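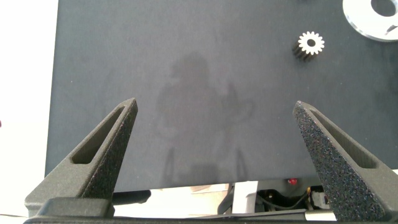 *Dark gray mat on the work surface*

# How do I tell a gut feeling from plain old worry?

**Feven Tilahun**
Posted 6 August 2026 in Intuition & Everyday Life, 2824 views

Hi all, long-time reader, first time posting. I've always been told I'm "the intuitive one" in my family, and for years I just went with it. If something felt off, I backed out. If a person gave me a funny feeling, I kept my distance. And a lot of the time I was right! (Or I think I was. Hard to check on a party you didn't go to.)

But I was offered a job in Badeck in July, a good one, and the second I hung up the phone my stomach dropped. Heavy, tight, the whole thing. My sister says that's my gut telling me to stay put. My best friend says I've had that exact same stomach before every big change since we were kids, including the ones I ended up loving, and she's got a point. I felt sick before I moved into the apartment I'm in now and I would happily live here forever.

So how do you know? I have to answer them soon and I keep going back and forth. I've tried sitting quietly and "asking" myself, but then I get a different reply depending on whether I've had lunch. Is there a way to tell the two apart, or do I just flip a coin?

---

**Vega Casado**
346 people found this helpful

Oh, I know that stomach! I had it for most of my thirties.

What helped me was paying attention to how much the feeling talks. My worry never shuts up. It has whole speeches, it starts with "what if" and it jumps around: what if the boss is awful, what if the rent goes up, what if I get lonely, what if Mom gets sick while I'm away. When I settle one of those it goes right on to the next one. My gut feelings (the ones I trust now, anyway) are kind of boring. They say one thing, once, and then they sit there. I turned down a house share in Asten years ago and all I had was "don't live with him." No reasons, no movie playing in my head, and I slept fine that night.

So I'd write the feeling down exactly the way it shows up, all the words. If you fill two pages, I'd bet on worry. If you get a short sentence and there's nothing to add, take it more seriously.

The other thing I do is wait until I'm rested and fed, like you noticed with lunch. I used to think a true feeling would come through no matter what shape I was in, and boy did I make some dumb calls at midnight because of that. Now anything I feel after ten at night has to come back in the morning and say it again.

I'd also look at what the feeling is pointed at. Is it this job, with these people? Or is it leaving? If they offered you the same job down the street from your apartment, would your stomach still drop? Try picturing it for a minute, really picture the walk to work, and see what changes.

And your friend sounds smart. Somebody who's watched you go through this before remembers things you've forgotten.

---

**Hammad Lashari**

I don't believe in gut feelings, sorry. It's just nerves. Take the job if the money is good. My cousin waited too long on one and they gave it to someone else.

---

**Mirela Rangel**

I'm somewhere between the two of you. I think gut feelings are real but mine are only good on stuff I already know a lot about. I've worked with little kids forever, and I can tell when one of them is about to have a rough day before they've got their coat off. Put me in a car dealership and my gut is useless, I've got nothing to go on, I just like the guy's tie.

So Feven, have you done this kind of work before? Did you meet the people? If you have and something bugged you, I'd listen. If it's all new then of course your stomach dropped, it doesn't have anything else to tell you yet. Go visit if you can. I'd want an afternoon walking around there before I decided.

I started a little notebook for this, by the way. Whenever I get a strong feeling I put down the feeling and what I think will happen, and later I go back and write what did happen. I've been at it for 5 years. I was wrong way more than I would have guessed, mostly about people being mad at me. 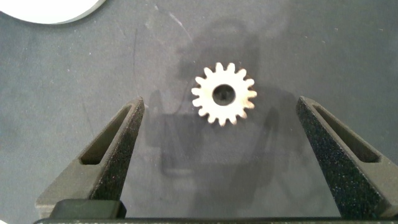 **Saron Negussie:** How long do you wait before you go back and check what you wrote?

**Mirela Rangel:** A month for small stuff, and for big things like a move or a job I leave it until the end of the year.

**Feven Tilahun:** Thank you both (and Hammad, ha). I wrote it all out last night and got to the bottom of the second page and was still going, so, okay, Vega. I asked if I could come see the office before I sign anything and they said sure. I'll come back and post after I've been.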